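Sprechernotizen: Warum wir wieder mit dem Ohr durch Häuser gehen sollten
Vortrag von Verena Holzer, Reihe Riedl, Beginn 19:30 Uhr

Folie 1, Einstieg
Erst mal nichts sagen. 20 Sekunden Stille, Saal hören lassen. Dann fragen, was da war: Lüftung, Stühle, jemand hustet, die Straße. Fast alle hören die Lüftung erst, wenn man sie danach fragt, und dann hören sie sie den ganzen Abend (sorry!).

Folie 2, Worum geht's
Nachhall. Also die Zeit, in der ein Geräusch nach seinem Ende noch im Raum hängt. In meinem Wohnzimmer ist das fast nichts, im Treppenhaus in Unodham konnte ich ein ganzes Wort zu Ende sprechen und den Anfang noch hören. Kurz klatschen! Am besten einmal vorne am Pult und einmal hinten unter der Empore, das klingt komplett verschieden und die Leute drehen sich garantiert um.

Folie 3, Flure
Lieblingsthema, hier darf ich mir Zeit lassen. Ein Flur mit parallelen glatten Wänden wirft den Schall hin und her, das Flatterecho. Klingt beim Klatschen wie ein kleiner Schnarrton — herrlich, wenn man es einmal bewusst gehört hat, und furchtbar, wenn man daneben arbeitet. Anekdote Clilgate erzählen: der lange Gang vor den Büros, wo man jedes Telefonat mitbekam, aber kein einziges Wort verstand.
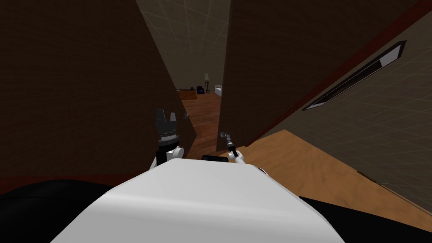

Was hilft am schnellsten gegen Flatterecho im Flur?
Eine der beiden Wände unruhig machen, zum Beispiel mit einem gut gefüllten Bücherregal oder einem dicken Wandteppich, dann läuft der Schall nicht mehr glatt hin und her.

Folie 4, Das Klatscharchiv
Jetzt das Projekt Zostance vorstellen. Domenica Frei und ich haben angefangen, Räume mit einem einzigen Händeklatschen aufzunehmen. Inzwischen sind es 978 Aufnahmen, davon 797 aus Wohnhäusern. Drei Hörbeispiele abspielen: Speisekammer, Turnhalle, leeres Schwimmbecken. Beim Becken unbedingt den Regler runter, beim letzten Mal haben sich in der ersten Reihe alle die Ohren zugehalten.
Falls der Ton streikt: selbst nachmachen, gibt immer einen Lacher.

Folie 5, Türen
Türen werden total unterschätzt. Eine schwere Tür mit guter Dichtung unten bringt mehr als die halbe Wanddämmung, von der alle reden. Offen stehend verändert sie den Klang von zwei Räumen auf einmal, weil sie plötzlich einer sind. Übung für zu Hause: Radio an, Tür langsam schließen und auf die Höhen achten. Die gehen zuerst weg, die Bässe bleiben bis zum Schluss.
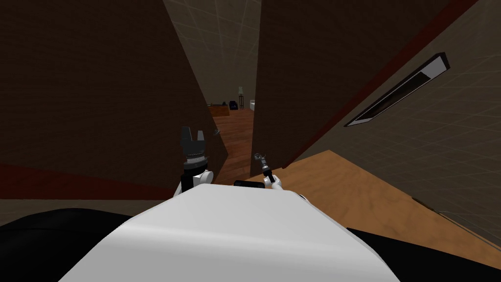
Zu Folie 5: Durchgang mit dunkelbraunem Holz, schräger Blick

Folie 6, Mitmachen
Wer mag, schickt uns ein Klatschen. Handy auf einen Tisch legen, zwei Schritte weg, einmal kräftig, dann still bleiben, bis wirklich nichts mehr kommt. Bitte Raum und Bodenbelag dazuschreiben. Teppich oder Fliesen macht einen Riesenunterschied! Bis Dezember möchten wir auf 2.000 kommen.

Fragerunde
Domenica geht mit dem Mikro rum. Bei der Frage nach Eierkartons an der Wand: freundlich bleiben, die schlucken kaum etwas. Vorhänge erwähnen. Wasser austrinken, Adapter wieder einpacken.

14 Kommentare
31 Mal geteilt

Weitere Beiträge
Sprechernotizen: Glocken und Nebel
Wie klingt ein Keller?
Zostance: die ersten Aufnahmen aus Unodham
Hörspaziergang in Clilgate, Treffpunkt und Route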